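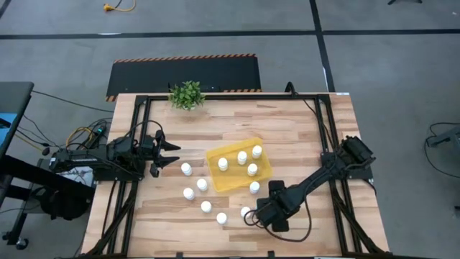

Bench 2, both arms, yellow tray. Four bottles in, seven still out.

26 Jun 2019

Packing cell, notes before I forget. Will tidy up later (won't).

Job is the same one Plomska has us do by hand now: white bottles off the bench, into the tray, standing up, caps on top. Tray goes to labeling. Hand packers do it without looking. The arms very much have to look.

Layout today: bottles spread in a loose arc between the two arms. Left arm gets the ones nearest the tray, right arm the ones at the near end. Tray sitting at a slight angle, left it like that on purpose, the line never gets a square tray either. Flano software wants it square. Told it no.

Runs since March: 693 logged. 440 good, meaning tray full and everything upright. Rest is a mix, mostly tipped bottles, then double grabs, then stops where the arms wait on each other. Of the last batch of 114, 26 needed a hand to finish. Better than it was. Not good enough to walk away from, and walking away is what the office thinks they bought.

Cable on the right gripper needs attention. Loop sticks out to the left and goes right around a bottle when the arm comes down low. Shorten it or clip it back along the forearm. Check it doesn't pull tight at full reach before clipping!! Did that on the old Yousafzai unit and lost a connector.

Now the people part, because it keeps coming up at shift change and it should be written down somewhere.

- Packers went from packing to minding. Less wrist, more standing. Two shifts say wrists feel better, same two shifts say backs feel worse. Chair by the bench is too low to see into the tray from. Need a stool.
- Pace. By hand you set your own, fast before break, slower after. The arms have one speed. Several people said the day feels longer.
- Talking. Packing table was where everybody talked. Now its one person per cell. Suggested putting the two cells face to face so the minders can at least hear each other. Ullitz would have to re-run power, asked them for a price.
- Pay grade. Minders clear faults, reset and write the log, which is tech work on the sheet, but they're still on packer rate. Raised it twice. Raising it again with these numbers attached.
- Who gets trained. So far whoever was standing nearest. Want a list, posted, with night shift on it.

Good thing from the floor: one of the packers pointed out that you always fill the far side of the tray first so you're not reaching over the ones already in. Obvious once said. Arms currently fill in whatever order the planner likes. Changing the order tomorow, log it as a new batch so the numbers don't get mixed.

To do
cable clip, right arm
fill order, far side first
stool
training list to both shifts
ask Flano about the wait-on-each-other stops, send them the log this time and skip the phone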